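Unit 7: Hydronic Heating, Balancing and Commissioning
Course handout, Heating and Plumbing Services

7.1 Scope

This unit covers closed-loop hydronic heating in detached dwellings and small commercial premises. Domestic hot water is treated in Unit 5 and is mentioned only where the two systems share a boiler. Students should bring a calculator and their completed worksheet for the Oka house.

7.2 Heat load and flow rate

The required flow rate through an emitter follows from its heat output and the design temperature drop across it:

Q = m x c x dT

where Q is the output in watts, m is the mass flow in kilograms per second, c is the specific heat capacity of water (4,186 J/kg K) and dT is the difference between flow and return in kelvin.

Worked case: a panel radiator is to deliver 3,000 W at a drop of 20 K. Mass flow is 3,000 / (4,186 x 20) = 0.0358 kg/s, or 2.15 L/min. With a drop of 10 K, as is common on heat pump systems, the flow doubles to 4.30 L/min. Pipe sizes chosen for the first case must be rechecked before they are used for the second.

Glycol lowers the specific heat capacity of the mixture and raises its viscosity. Use the manufacturer's tables for the concentration specified. Do not apply the water figures.

7.3 Index circuit and pump head

The index circuit is the one with the greatest pressure loss. It is often the longest, although a short run through a restrictive valve can exceed it. Sum the losses for straight pipe, fittings, valves, emitter and boiler. Only the index circuit is used to set pump head; parallel branches are not added to it.

In the Zwane exercise the losses are as follows.

Pipe and fittings, index circuit: 542 mm water gauge
Valves, emitter and boiler, index circuit: 391 mm water gauge
Total: 933 mm, or 9.15 kPa

Select a pump whose curve passes through or slightly above the duty point. A heavily oversized pump produces velocity noise and makes thermostatic valves difficult to control at low opening.

7.4 Expansion vessel

Set the pre-charge with the vessel isolated and its water side drained. A reading taken against system pressure is of no use. The pre-charge should match the static head at the vessel plus the margin given on the data sheet. The pipe between the vessel and the system must not contain a valve that can be closed inadvertently.

7.5 Balancing procedure

1. Flush the system, fill it and vent all high points. Clean the strainer.
2. Open all lockshield and thermostatic valves fully. Remove the thermostatic heads.
3. Run the boiler until the flow temperature is stable.
4. Starting with the emitter nearest the pump, throttle the lockshield until the measured drop equals the design value.
5. Work outward to the index emitter, which normally stays fully open.
6. Return to the first emitter and repeat. Two passes are usual.
7. Record the number of turns open for each lockshield. Refit the heads.
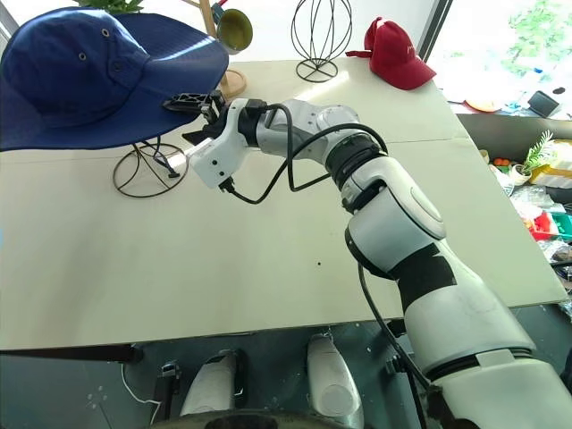

7.6 Commissioning record

The record for the Wasamik plant room is to be completed in full. Leave no field blank; enter N/A where an item does not apply. Required entries are cold fill pressure, hot working pressure, vessel pre-charge, pump setting, flow and return temperatures at the boiler, inhibitor type and dose, and the lockshield schedule from step 7.

7.7 Assignment

Size the pump for the Wivevow workshop using the drawing issued with Unit 6. Show the loss calculation for every branch, identify the index circuit and mark the duty point on the pump curve. Work in SI units throughout. Submissions are due in April, before the practical assessment.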